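Gerau House Shared Kitchen and Pantry
Progress report to the Skarkach fund, second period

The grant agreement asks us to say whether the drinks part of the pantry scheme is on course. My short answer is partly, and I would be careful about reading more into it than that.

The plan, as the Mirex proposal had it, was to stop handing out single cans over the counter and issue them in baskets, one per table, packed at the start of the session and brought back at the end. This was supposed to save time and cut waste. We have now run it for 16 sessions. Time has been saved at the counter, yes, but a good part of it has moved to the packing side, where it doesn't show up in the numbers the proposal told us to collect. I said in the first report that I expected this, and I haven't changed my mind.

The baskets themselves are fine. We bought 20 from Soylu, and 2 have gone missing. The metal handles lift easily enough when the basket is full. Rinsing is quick. I have no complaint about the purchase, only about the idea that a basket was the thing we lacked.

Packing is where I remain unconvinced. The instructions say cans go in upright, along one long side first, and then the second row. In a quiet hour that gets done. When the room fills up, cans go in however they land, and a basket packed that way holds fewer and has to be sorted again before it goes out.
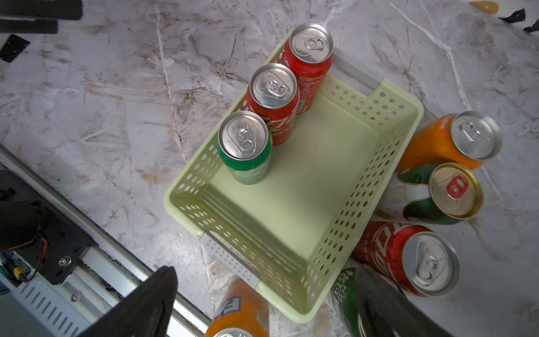
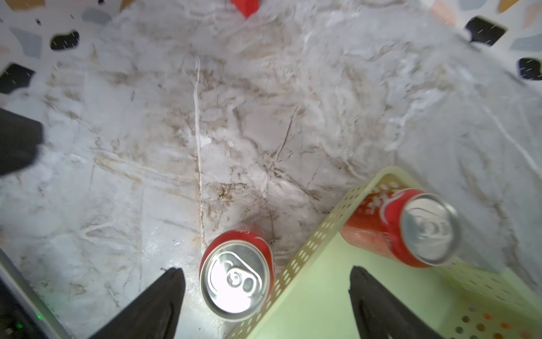 The mix of drinks is a separate problem. The proposal assumed that people would take what was in the basket. They don't. Cola goes first, and the orange and green cans come back to the counter, get chilled again, and go out in the next basket to be turned down by someone else. Putting more cola in would settle it, but the fixed mix is written into the scheme and we would need your agreement to change it.

The marble counter was never meant as a packing station either. It's the right height and wipes down well, but the same stretch is wanted for plates from the middle of the session on, so packing either stops or gets pushed to one end. A side table was in the original budget and was taken out in November to keep the total down. I would like that looked at again.

On spending, we are within the amount allowed for the period. The missing baskets have not been replaced and I don't propose to replace them yet - we haven't once needed all of them together.

For the next period we ask for two changes: permission to set the drinks mix ourselves, and the side table. If both are agreed, we will keep packing baskets until the next report and log the packing time alongside the counter time. If neither is, I would sooner go back to single cans than carry on as we are. The packing log sheet is ready and can start with the next session.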